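Workshop tips -- the messy drawer edition

Last updated 17/04/2022

Quick ones this time, I have a garage half pulled apart and want to get back to it. Some of these are mine, some came in by email. No particular order.

Screws. Egg carton. One cup per step, start at the left, work right. When you put it back together go the other way. Muffin tin works too but slides around.

Stuck jar of paint. Run the rim under hot water, then tap all round with the handle of a screwdriver. Before you close it again wipe the groove with a rag and put a bit of plastic wrap across the top. Opens fine next time.

Masking tape end. Fold a corner under before you put the roll away. Or stick a bread tag on it. I have been telling my brother this since forever.

Sandpaper. Write the grit on the back in several places, big marker. You tear off a piece and the number always goes with the other half.

Dull scissors -- cut a folded sheet of fine sandpaper ten or twelve times. Not a real sharpening. Gets you through wrapping paper.

From Wendy Mapplebeck: keep a magnet in a sandwich bag for picking up metal filings. Turn the bag inside out over the trash and pull the magnet away, the filings drop. I tried it on the drill press table, much better than brushing.

Drawers that stick. Candle stub along the runners. Wipe off the old wax first or you just build up gunk. Bar soap in a pinch, but not in a damp basement, it goes sticky.

Glue bottles. Store upside down in a can with a rag in the botom. Cap ON, obviously. Petroleum jelly on the threads for wood glue.

Extension cords. Over-under coil, velcro strap, hang on a hook. Don't wrap them round your elbow, they get a twist and then you fight it every time. Label both ends if you own more than 2 the same color.

Smelly shop rag bucket. Oily rags don't go in a bucket at all. Lay them flat outside on concrete till they are dry and stiff, then into a metal can with a lid. This is the one tip on the page I will nag about. Linseed oil is the worst.

Pencil marks on bare wood. Wipe with rubbing alcohol, then a light sand. Erasers smear on pine.

Gerardo Sala wrote to ask about rust on hand planes. White vinegar overnight for small loose parts, then rinse, baking soda and water, rinse again, dry right away with a hair dryer, oil. For the body of the plane don't soak it. Use a rust eraser block and some light oil and be patient. An old toothbrush for the corners.

Pegboard hooks that fall out -- a dab of hot glue on the back leg. Peels off when you rearrange.

Measuring tape. Burn an inch. Start from the 1 mark if the hook end is loose, subtract it after. Forgot to subtract it on a shelf in March and now have a very nice short shelf, free to anyone.

Label your spare keys. And spare hinges. And whatever the small allen key came with. Freezer bag, slip of paper inside with the date and the thing it belongs to.

Dust inside an old computer. Several people asked. Shut it down, unplug it, hold the power button a few seconds. Side panel off, case flat on the bench so you're looking straight down into it. Touch bare metal on the case before you go near the board. Canned air in short bursts, can upright. Stop the fans with a finger or a cotton swab so they don't spin. Soft paintbrush for the corners, a clean one, not the one from the deck. No household vacuum nozzle on the board, static. If the processor is out, keep the air and the brush well away from the socket, the contacts in there bend if you look at them wrong. Take a phone picture of the cables before you unplug any.

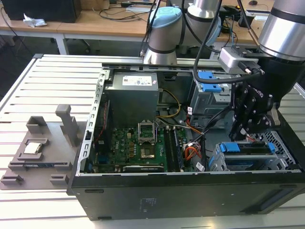
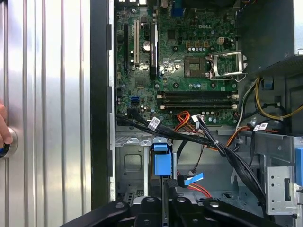 Dell desktop with the side off, green motherboard showing.

Couple more and then I'm done.

Bình Vũ says a shower caddy over a stepladder rung holds a drill, bits and a level. Mine only holds the small drill but still good.

Sawdust on an oil spill. Leave it an hour, sweep, repeat. Cat litter if you're out of sawdust. Grind it in with your shoe first time round.

Stripped screw hole in a door hinge. Wooden toothpicks and wood glue, pack it tight, snap them flush, let it set overnight, screw goes back in. Golf tee for bigger holes.

Squeaky vise -- clean the screw with a wire brush before you oil it. Oil on top of grit makes it worse. Dry wax if it lives in a dusty spot.

Next page is paint cleanup and what to do with teh leftover cans. Send yours in if you have one.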